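Who Answers When Patients Complain? A Small Study of the Hagedorn District Health Service

Project report, second year, Health Administration
Ankica Hodžić and Hauke Engelhardt

3. What we did

The Hagedorn service publishes a summary of patient complaints each June. The latest one lists 1,398 complaints across its 2 hospitals, Getevlow and Tunosden, and sorts them under headings such as "attitude", "delay" and "other". "Other" is the largest heading, which saved us the trouble of choosing a focus.

We read the summary, then the complaints policy, then the policy on how to read the complaints policy. Ankica took Getevlow and Hauke took Tunosden. We also wrote to both complaints offices with the same nine questions. Getevlow replied within a week. Tunosden sent a form asking whether we wished to complain.
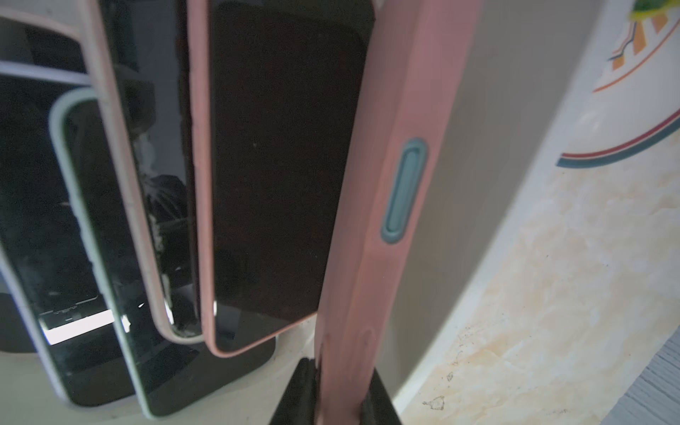
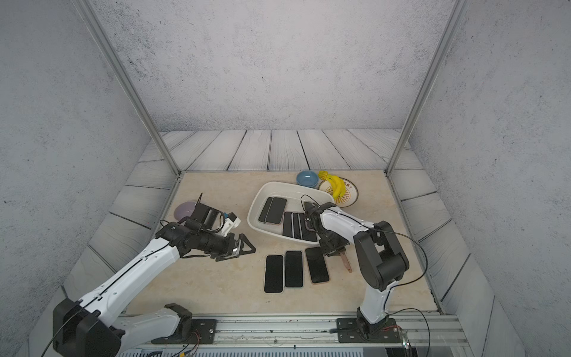
Figure 1. Phone in a pink case held in a gripper (first picture); two robot arms at a marble-patterned tabletop (second picture).

4. Findings

Both hospitals promise a written answer from a named person. At Getevlow the letters are signed by the ward manager. At Tunosden they are signed "The Team", and we were unable to find out who is in it.

Wuvik, the online system used for logging complaints, allows 2,000 characters for the patient's account and 1,000 for the reply. Staff told us the second limit is rarely a problem.

Neither hospital records whether the patient was satisfied with the answer. A case is closed when the letter goes out - a generous way of measuring success, and one we would like applied to this report.

5. Limits

We did not speak to any patients, as our ethics form was still being looked at when we handed this in.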